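Bin Diary: a summer of grasping at Gristora

Gallery and notes by Mehwish Dhanial

We spent most of August teaching an arm to pick things up, and I promised everyone who lent us their odds and ends that I would put a page together. So this is it! It's a gallery with only a little in it so far, because I want to choose properly and I keep getting distracted by the data. More will go up as I sort through it.

For those who haven't been following, the project is called Cimutico. We want a policy that can look into a bin of things it has never met and lift one of them out, whatever it happens to be. To get there we need examples, a great many of them, and we need them to be untidy in the way that real bins are untidy. Every example is one attempt: a view of the bin before, the path the arm took, how far the fingers closed, and whether anything came up with them. Failures are kept. I love the failures, they teach the model more than a tenth easy success does.

The first collection gave us 1,290 attempts that passed checking. I know that's small next to what the big labs have, but each of those has been looked at by a human being, and I could tell you stories about quite a few of them.

A word on the objects. We started with wooden cubes and the numbers were wonderful and meant nothing. Then Hedvig Westerberg emptied a kitchen drawer and a toy box into a crate and brought it in, and the success rate fell through the floor, and that was the day the work got interesting. The full set now stands at 86 objects, and we draw from it for each round so the arm never gets used to one particular crowd.

The bin, mid-round
Going in on the right-hand side, over the pink sock. The duck and the green strongman are sharing the front left with a spoon, and the two blue blocks sit on the left toward the back.
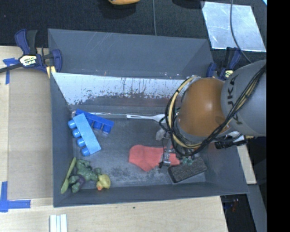

Hedvig thinks I am too fond of soft things and that they are eating the budget. Her view is that every sock we add costs us a dozen clean attempts on rigid parts, and that the rigid parts are what Strömberg will want to see when we show them the results. She would cap fabric at one item per round and spend the time saved on thin flat pieces, where she says the policy is still guessing.

She has a point about the thin flat pieces, and I've moved several of them up the list. I'm keeping the fabric, though! A sock has no one right place to grab it. You can pinch it nearly anywhere and get something, and the shape you lift is never the shape you reached for, so the model has to learn to cope with a target that changes under it. Our early version treated cloth as a stain on the floor of the bin and went straight past it. The current one goes for the folds, which thrilled me more than I can easily explain to people at dinner.

How a round goes
We tip the objects in from a tray and leave them where they land. No tidying, no nudging a spoon to a kinder angle (I have been told off for this). The arm then makes 13 attempts before we tip everything out and draw again. We tried longer rounds, but by the end the bin was nearly bare and the attempts all looked alike.

Labels
Success or failure is logged by the system from finger width and then checked by one of us. Roughly one in thirty gets changed by hand. The usual culprit is a double pick, where two things come up together. For a while we marked those as successes, and the policy became very keen on heaps. They have their own label now.

Spoons against walls
My favourite category and the arm's least favourite. A handle leaning on the side leaves very little room for a finger behind it, so the approach has to come in at a slant. We've set aside 256 attempts on leaning objects as a separate test set, and they stay out of training altogether. Scores there are still poor, but they go up each time we retrain, and I check them first thing with my coffee.

Coming next
Verkoseo, our labelling tool, is getting a replay view so that you can scrub through an attempt with the finger width drawn alongside. Hedvig is putting together a tray of nothing but flat things. I am after see-through packaging, lids, odd gloves and anything squashy that fits in one hand, so if you have a drawer you're ashamed of, please bring it over. Mornings before ten are best.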